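Votberg Height-Adjustable Table – Owner's Guide
Section 4: Placing, Leveling and Covering the Table

Read this section after the frame has been put together as shown in Section 3. The bolts under the top should still be finger-tight at this point. You will need the hex key from the parts bag and a spirit level.

Choosing a place

Put the table on a hard, flat floor. Low carpet is acceptable, but check the level again after the first week, when the feet have settled. Keep the table away from radiators and out of direct sun. Leave a gap of 33 mm between the back edge and the wall if you plan to use the cable tray.

CAUTION: The table is heavy and the top can shift while the bolts are loose. Two people should carry it, holding the side rails. Do not lift it by the top.

Leveling

1. Stand the table where it will be used.
2. Set all four legs to the same mark on the printed scale. Most people who work standing up start at mark 11.
3. Press down on each corner in turn. If a corner rocks, unscrew the foot at that corner until it touches the floor.
4. Lay the level along the front edge and adjust the front feet.
5. Turn the level to run front to back and adjust the rear feet.
6. Tighten the lock nut on each foot.
7. Tighten the bolts under the top with the hex key, going from corner to opposite corner. Stop when they are snug. Over-tightening will strip the inserts, and stripped inserts are not covered by the warranty.

Note: If the table still rocks after step 7, loosen the bolts half a turn and start again from step 3.

Fitting a cloth

The top may be used bare or covered. The Plimari cloth sold for this table has a napped side and a smooth side. Other cloths will work if they are cut with enough overhang to tuck under the rails.

1. Wipe the top with a damp cloth and let it dry fully.
2. Lay the cloth napped side up and line up the front edge first.
3. Smooth it toward the back with the flat of your hand.
4. Fold the corners under and fix them with the clips supplied. Do not use staples or glue.
5. Put racks, trays and other items back on the table once the cloth lies flat.

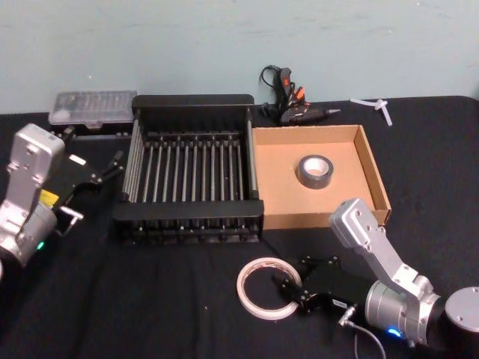
Figure 4-2. Black cloth on a black tabletop, with a rack and other items on it.

Dark cloths show lint. Use a soft brush or a lint roller and work in one direction. The Plimari cloth can be machine washed in cool water and hung to dry. Do not iron it on the table.

CAUTION: Never put hot pans, irons or soldering tools on a covered top. Use a heat mat.

Checks

Check the lock nuts and bolts once a month, and each time the table is moved. Spread heavy items over the top and keep them off the front edge. If a leg no longer holds its height, stop using the table and order leg kit 400 from Stidarel or from the shop where you bought it. Leg kits for the older Talukder frame look similar but have a different thread and will not fit.

Section 5 covers the cable tray and the side hooks.

Stidarel – guide revised 29 September 2024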